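4.2 Workspace rules and episode acceptance

The rules in this section were written after the first round of collection at Braltonbridge, when it became clear that operators working from the same task sheet were producing episodes that could not be compared. They apply to all tabletop food-handling tasks in the study and take precedence over the task sheets where the two disagree. Rules on operator training are given in Section 4.4.

Layout. Each task has a single reference layout, drawn up by the task author and approved by a second person. Objects that are not part of the task are removed from the main table before recording. Laptops and input devices are kept on separate side tables, so that an operator can stop a recording without reaching across the work area. The layout is restored by hand between episodes and checked against the reference image at the start of each session. We do not require objects to be returned to exact marks on the table – small differences in placement are wanted in the training data – but their order along the table is fixed.

Containers with lids. A lid that has been removed is laid flat beside its container, on the side away from the food. It may not be leaned against the container or hung over the table edge. Under the earlier Casen protocol the lid position was left to the operator, and most of the disagreements between reviewers in that data set concerned whether a lid had been placed or dropped.

Heated appliances. A cooking appliance is treated as hot in all episodes, whatever its actual state. The hand may enter a basket only from above, and operators may not rest the fingers on the rim while choosing a grasp. Approach speed is limited within 15 cm of the appliance, and the limit is enforced in the teleoperation software. The operator may lift it only by ending the episode.

Acceptance. An episode is accepted if the goal state is reached, no rule above is broken, and no person enters the work area between the start and stop signals. Episodes are reviewed by two reviewers working separately; where they differ, a third reviewer decides. Regrasps are permitted and are labeled as such. Of the episodes submitted, 2149 were accepted under these criteria and are used in Section 5.

Figure 4. Work area for the bun transfer task.

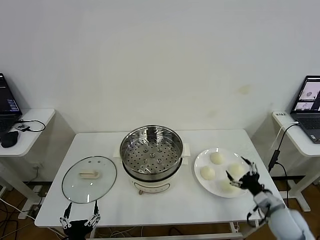 Food items are the part of the protocol that changed most during the study. Our first draft treated them as rigid objects and set one grip limit for the whole task family, a choice carried over from the packaging work of Janevski and Kos. Soft items need a separate rule, and the current version asks for an open approach: the fingers are spread above the item before any contact is made, as with the black hand over the plate of buns in Figure 4, and are closed only after the descent has stopped. The plate and the glass lid lie on opposite sides of the steamer, in keeping with the lid rule. Reviewers mark an episode as failed if an item is visibly torn or flattened at release, even when it has reached its target. Items are replaced after 5 episodes – sooner if the surface has begun to dry – and the replacement is entered in the session log.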